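Kitchenette

Reading time: 2 minutes

A kitchenette is a small cooking area, usually fitted along one wall or into the corner of a room that has another main use. It is found in studio flats, hotel rooms, offices, student halls and community buildings. Most have a sink, a short worktop and a few cupboards. A full oven is uncommon, and many have only a kettle and a microwave.

Early kitchenettes were fitted in city apartment blocks, where tenants often ate out and needed little more than a place to make tea or warm a meal. In Drambridge, the Follstead building was let in October with 562 single rooms, each with its own kitchenette behind a folding door. Lorna Morrison, who wrote a history of the block, found that 6 of the original units were still in use when it was refurbished.
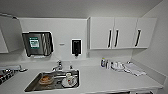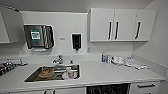
White kitchenettes with wall-mounted steel dispensers.

Shared kitchenettes are planned differently from private ones. Storage is often kept to wall cupboards, and the worktop is left clear for people making drinks. Cleaning is normally the job of the building's owner, while washing up is left to users.

In rented housing, the difference between a kitchen and a kitchenette can affect how a home is classed. Some landlords list a room with a kitchenette as a studio, and others as a bedsit. Local rules vary on whether a fixed hob is needed.

See also: Bedsit, Galley kitchen, Scullery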